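House rules, round two

Hello again from the Lernbridge end of the corridor. Last month I promised a proper write-up of our new rules for the clothes-handling work, and a few of you have been chasing me for it (you know who you are), so I've finally sat down with a cup of tea and the draft.

The big change is how we log a go at a task. Up to January we let each site decide what counted as a finished attempt, and when we put the Jiltberg logs next to the Clakine ones they barely matched. Jiltberg ticked the box once a garment left the floor. Clakine wanted it let go and lying still. Same garments, same grippers, and two sets of numbers you couldn't put on one chart! Of the 243 attempts we went back over, 98 had to be marked again, and I did most of those myself, with biscuits.

So from now on an attempt is finished when the garment has been released and the fingers are clear of it. A sleeve or cuff still caught is a "part", and you write down which bit was caught. Please don't tidy the pile between attempts either. Real laundry comes tangled, jeans under jackets and all the rest, and if we smooth everything out first we're only testing how good we are at folding.
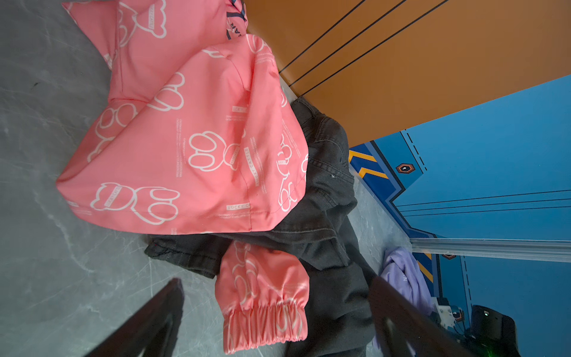
Do these rules cover sites that only run one arm?

They cover every site, whatever the number of arms. The only part a one-arm site can skip is the section on shared reach, where two arms might go for the same patch of floor.

On to safety, which got the longest argument. We've settled on 4 checks before power goes on: stop button tested, floor clear of feet, cables out of the way, and someone named on the sheet as the person watching. The last one caused grumbling at Ntuli, where they'd got used to taking turns without writing it down. I do see their point, it's a faff, but I'd still like a name on the sheet every time, please.

Oh, and drawstrings. Tuck them in or take them out before you start. I lost most of an afternoon to a hoodie in the spring and I'm not over it.

The full rules are in the shared folder, along with the new log sheet (print it double-sided, it's a long one). We'll look at the whole lot again once we've got 2,000 attempts logged the new way. If something reads oddly, scribble on the copy by the kettle and I'll pick it up when I'm next in.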